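So my overdraft has gone again. Well, the free bit of it has. Groria wrote to me on 25th February to say that from May the buffer drops from 20 pounds to 10, and they've put this in the fourth paragraph, after a lot of chat about their new app!
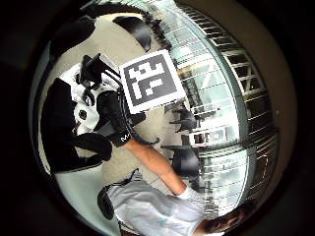
Black glove, and a black and white marker on its card.

I was with Burnent before this (some of you will remember the saga of the missing card) and I only switched for that buffer. I rang up and got through after about 4 goes, and a very nice man called Joscha Weidemann said he'd log it as a complaint. Fine, but will anyone read it? My sister banks with the Tungate building society and pays nothing at all if she's over for a day or 2, and she's been smug about it since Christmas.

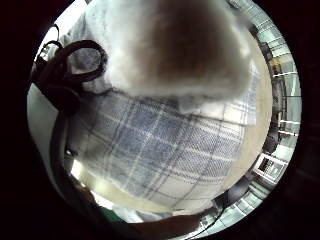

White fluff on blue and white checks.

Anyway, I've moved my bills to the day after payday, which I should have done years ago, and I'm looking at the Gunn account next. If you've got one, do they charge for a bounced direct debit? Their website goes round in circles and I've given up on it for tonight.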